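件名:Rakitier で練習の記録が同期のあとに古い日付へ移動してしまう
登録者:Joonas Halonen
登録日:2018/11/04
状態:対応中

お世話になっております。Halonen と申します。日本語は母語ではありませんので、分かりにくい文がありましたらお知らせください。

私は Rakitier をピアノの練習の記録に使っています。ノートパソコンで入力して、タブレットで読みます。登録した記録は全部で1,624件です。先月までは問題がありませんでした。

現在の症状を書きます。タブレットで「同期」を押しますと、終了の表示は正しく出ます。しかし、その後で一覧を開きますと、夜に入力した記録が前の日の欄に入っています。昼に入力した記録は移動しません。曲名、テンポ、メモの内容は変わっていません。日付だけが違います。

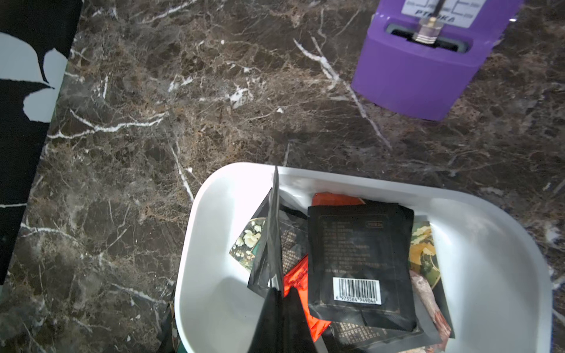 再現の手順は次のとおりです。
1. パソコンで23時より後に新しい記録を作ります。
2. 保存して、アプリを閉じます。
3. タブレットで同期します。
4. 一覧を日付の順に並べます。
この手順を三回行いまして、三回とも同じ結果でした。

確認したこと:
・両方の機械の時計は合っています。
・タイムゾーンは両方とも「ヘルシンキ」です。
・アプリを一度削除して、もう一度入れました。変化はありません。
・Mäkelä 版の楽譜を付けた記録と、付けていない記録の両方で起こります。

書き出したファイルを表計算で調べましたところ、日付がずれた記録は183件でした。いちばん古いものは、冬時間に変わった次の日の夜の記録です。これが原因に関係しているかどうか、私には判断ができません。 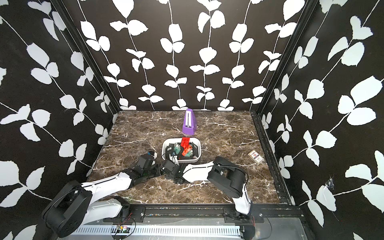
添付2 紫色のメトロノーム(大理石模様の台の上)

追記(サポート担当より)
ご連絡ありがとうございます。同期サーバー Hellovley 側で夏時間の設定が残っている可能性があります。設定画面の「詳細」から「時差を自動で補正」をオフにして、新しい記録を一件だけ作成し、結果をお知らせください。既存の記録はまだ修正しないでください。

追記(Halonen)
ご返事をありがとうございます。「時差を自動で補正」をオフにしました。昨夜、23時20分に「Sondholm 練習曲 第4番」の記録を一件作りまして、同期しました。今回は正しい日付に入りました。念のため、もう一度オンに戻して別の記録を作りましたら、また前の日に移動しました。ですから、この設定が関係していると思います。

ただ、すでにずれた記録はそのまま残っています。手で直すことはできますが、一件ずつ開かなければなりませんので、できればまとめて直す方法を教えていただきたいです。先生に毎月の練習時間を提出していますので、11月の合計が正しくないと少し困ります。

また、小さいことですが、オフにした後で同期の記録に「362行を省略しました」という文が出るようになりました。これは無視してもよいものでしょうか。

追記(サポート担当より)
検証の結果を開発へ渡しました。省略の表示は同期履歴の古い行を畳んだもので、練習の記録には影響しません。一括修正につきましては、バックアップファイルをお送りいただければこちらで処理いたします。「ファイル」→「バックアップを作成」で保存し、このチケットに添付してください。

追記(Halonen)
承知しました。バックアップは今晩作って添付します。それまで設定はオフのままにしておきます。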